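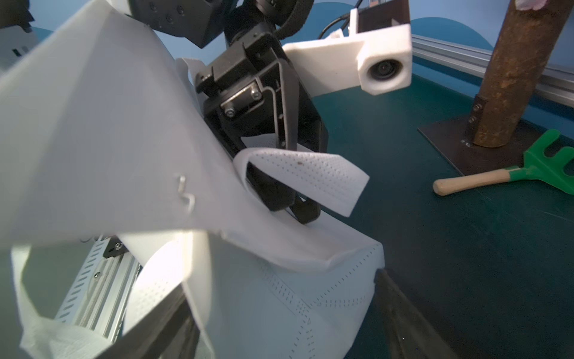
Workshop tips: planning and budgeting for a small bench arm

These notes are for anyone equipping a home workshop, a garden business packing room or a small mending bench with a robot arm for handling light goods. They cover what to list before asking for prices, which parts of the quotation to read twice, and where the money tends to go after the arm itself has been paid for.

Write the job down before the shopping list

Put the job on one sheet of paper. State the item, its weight, where it starts, where it must finish and how many are handled in a working day. Weigh the heaviest item, full, on a kitchen scale. If the item is a bag, record the weight with the usual contents and also the width of the handle.

Divide the sheet into rigid goods and soft goods. Boxes, jars and blocks keep their shape and can be collected from a marked spot. Fabric bags, cloths and sacks do not. A tote laid down twice in the same place will present its handles in two different positions, and the arm needs either a camera or a person to set the handle out for it. This one line on the sheet can change the budget more than the choice of arm.

Rainer Kramer at Briven, who sells bench equipment to small firms, asks customers to bring the awkward items with them. The cheap non-woven shopping bag is a good test piece. It folds over on itself, it creases, and the handles are strips that may lie flat against the body. If the demonstration uses only wooden cubes, ask for it to be repeated with a bag.

Reading the payload figure

The payload on a data sheet includes the gripper and anything else bolted to the end of the arm. Take the weight of the gripper, the camera, the bracket and the cable from the stated figure before comparing it with your goods. What remains may be much smaller than the headline number, and it is smaller again at full reach.

Reach is measured from the base joint. Draw it on the bench with a pencil and string. Then draw a second line at three quarters of that distance and plan to keep all regular work inside it. Posts, tool racks and stands inside the circle should be fixed down or moved. A hanging bag swings, and its lower edge needs clearance as well as its handle.

Fingers

For fabric, look at the fingertips first. Hard, smooth tips slip on thin material; tips with a thin rubber face hold better at low force. Fingers that close fully, with no gap at the tip, are needed for a single layer. A curved finger will carry a looped handle with little squeezing, as the weight hangs in the bend.

Buy a second set of fingers with the first order. Knut Hellwig, who runs a packing bench in Dastthorpe, changes his every 200 hours and keeps the old pair for rough work. Check which screws hold them. Hex screws that can be reached from the front take a few minutes; screws hidden behind the housing mean taking the gripper off the arm.

Camera, bracket and cable

A camera at the wrist sees the grip closely but can be blocked by the goods, and a large pale bag will cover a good part of the view. A second camera on a fixed stand at the side of the bench costs more in cable and fixing time than it does to buy. Allow for both if the work is mainly fabric.

A 3D-printed bracket is acceptable for a small camera. Print two, and mark the position of the first with a scribed line so that the spare goes back in the same place. Leave slack in the cable at every joint, run the arm slowly through its full travel with the power for the gripper off, and only then fit the ties.

Bench and surface

Use a matt top in a colour that differs from the goods. White bags on a white bench are difficult for a camera and tiring for the person supervising. A dark green or blue top is suitable for pale fabric. Avoid gloss varnish, which reflects the lamp.

The bench must not rock. Bolt the arm to slotted aluminium rail, and the rail to the bench, so that the arm can be shifted later without new holes. Buy 20 more slot nuts than the drawing calls for. Anything tall that stands on the bench needs a wide, flat foot.

Dividing the budget

Waltraud Görtz, who keeps the accounts at Dornel, works in these shares:

Arm and controller: half the total.
Gripper and spare fingers: 20 per cent.
Cameras, brackets and lamp: 11 per cent.
Bench, rail and fixings: 8 per cent.
Reserve: 11 per cent.

The reserve is not to be spent before the arm has been at work for three months. In her records it has gone on cables, a larger power supply and, on one occasion, a new bench.

Do not leave out hours. Setting up a fabric task takes longer than setting up a box task, and the hours should be entered at the normal rate even where the owner does the work.

Questions for the seller

Is the payload quoted with or without the gripper?
Are spare fingers kept in stock, and what is the delivery time?
Which parts wear, and which of them can be fitted by the buyer?
Is the software paid for once or yearly?
Can the arm be returned after a trial, and who pays the carriage?
Does the arm hold its load when the power is cut?

Get the answers in writing and staple them to the quotation. Crescencio Bautista's blank planning sheet is kept with the Baptiste bench drawings; the June version has the extra column for handle width.

Last revised December 11, 2019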